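Moving the marker code out of the planner

October 26, 2024

I spent most of this week on the perception side of Sidham, which is what I call the small stack that runs the arm. Until now the planner asked for marker poses itself, in the middle of a plan, and waited for the answer. It worked, but when a marker dropped out for a moment the whole plan stalled.

The detector now runs on its own and publishes poses at a steady rate. The planner reads the last good one and checks its age. If it is older than 80 ms it asks again, and after eight tries it gives up and logs a fault. I had the limit at 95 before and the arm was sometimes late to notice the tray had been nudged.

The other change is that each object is now stored as a group of markers with known offsets. The tray has four, so I can lose a couple behind the gripper and still get a pose. The config file for this has grown to 458 lines and wants splitting up, which I have been putting off since February. 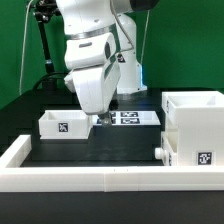

The arm over the tray, with the two left markers partly hidden by the gripper.

Next job is the drawer unit. The pose is fine but the pull direction is still typed in by hand.

Contact | © Pinthorpe Notes | Back to top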